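Home | Manuals | Two-Arm Cells | Section 7 | Downloads | Contact

7. House Rules for Shared Dish Rack Work

Read this section before running both arms in the Westeo cell at the same time. If you have already run both arms at the same time, read it anyway, and then check the fingertips.

7.1 Before the first plate

1. Confirm that both base plates are clamped to the front rail. Finger tight is a mood, and the arms can tell.
2. Press the stop button once and reset it. A stop button that was fine on Thursday is a rumor.
3. Decide which arm owns the rack. Only the owner may put its fingers between the tines. The other arm waits outside the wire border with its gripper clear of the plates.
4. Load the rear slots first. Leave the front half open as approach room for as long as you can stand to.

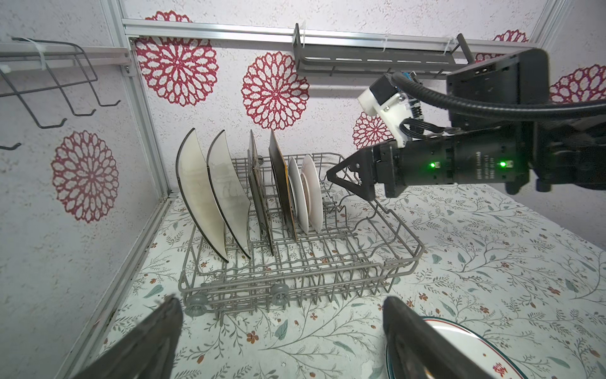
5. Set the handover speed to 30 percent or lower. Plates do not care how good your demo looked at full speed.

CAUTION: Ownership of the rack does not pass by good intentions. The owner must back out completely and report clear before the second arm enters.

7.2 Placing a plate

1. Grip near the rim and lift straight up before turning.
2. Bring the plate in on edge. Lower it until the tines take the weight, then wait 2 seconds.
3. Open the fingers slowly and retreat along the path you came in on. Clever exits are how cups get involved.
4. Keep any plate still lying on the mat out of the swing of both elbows. If you can't, move one arm at a time.

NOTE: Cables count as part of the arm. Check the slack with the arm at full reach — the parked position flatters everyone.
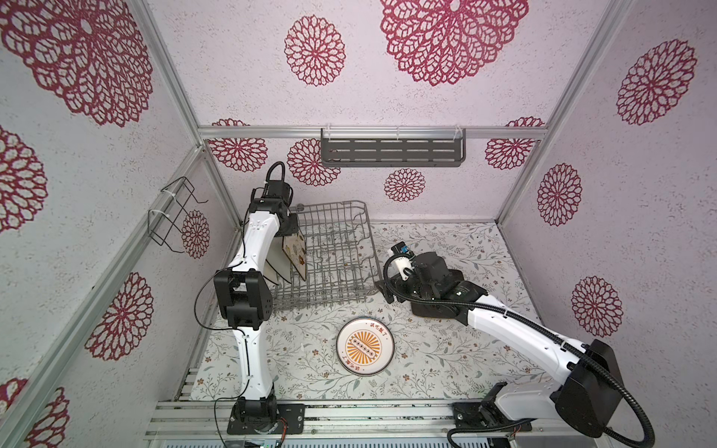

One reader of the last edition wrote in to ask whether the two-second wait could be dropped, as it had cost the Mastberg site most of a lunch break over 730 placements. They added that they had tried it without the wait and would like to order more plates.

The wait stays.

7.3 Stopping

1. Stop both arms, even if only one is misbehaving.
2. Support any held plate before releasing the grip.
3. Write down what happened. "Weird" is not an entry.

Related sections
Barko Gripper Pads: Wear and Replacement
Tanasarn Rail Clamps: Tightening Order
Cable Routing for People in a Hurry

This site uses cookies to remember your manual version. Accept | Settings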